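Prandley rental, walk-through before the new tenants
31 March 2021, checked by Candela Llorente

Smoke alarms — OK. Pressed all 4, all loud. The hallway one made me jump, as always. Fresh batteries in the two upstairs.

Carbon monoxide alarm — OK, but it expires in April, so Abilio is ordering another one. Please don't let me forget this!

Stair rail — FIX. Bottom bracket wiggles. I tightened it by hand and it wiggled right back. Needs longer screws.

Outlets, kitchen and bath — OK. Test and reset buttons all click the way they should.

Water heater — set to 120 when I got there, left it alone. Relief valve pipe points down at the floor, good.

Laundry — look over the door, the rubber seal and the warning labels, then the hoses in back. Hoses are the braided kind and I found no bulges (yay). Labels are in Chinese, so I want an English sheet taped up next to the machine.
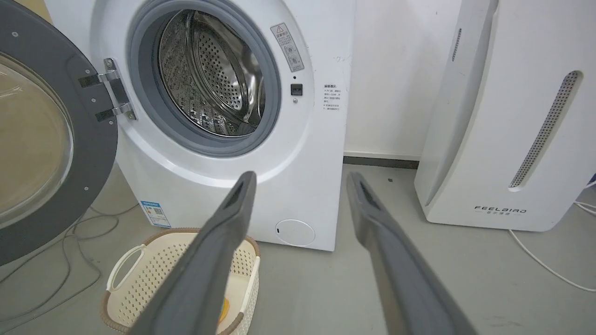

Laundry: washer with door open, gasket and drum.

Windows — back bedroom sticks. I got it open with a shove, but a kid couldn't, and that's the way out in a fire. Eusebio says he can plane it down for 60 bucks. Yes please.

Fire extinguisher — needle in the green, but it was behind the paint cans under the sink! Moved it to the hook by the back door.

Porch step — FIX. Left corner is soft. Ask Montserrat if she still has boards left over from Manzano.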